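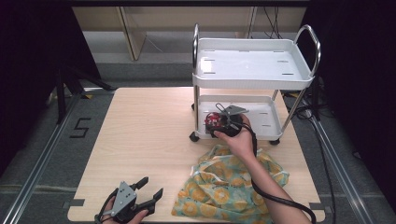 4.3 Recording a two-hand task with the Zundell hand grippers

1. Set the task items on the board, inside the tape marks.
2. Plug in both gripper cables. Route each one along the forearm and away from the fingers.
3. Open and close each gripper fully. The Kettle app shows 0 when closed and 314 when open.
4. Start the take and begin with the jaws wide open.
5. Pick and place at a steady pace. Stop after 27 seconds.

Note: If a reading sticks, repeat step 3 before the next take.

Caution: Do not lift a gripper by its cable. Loads over 570 g can bend the fingers.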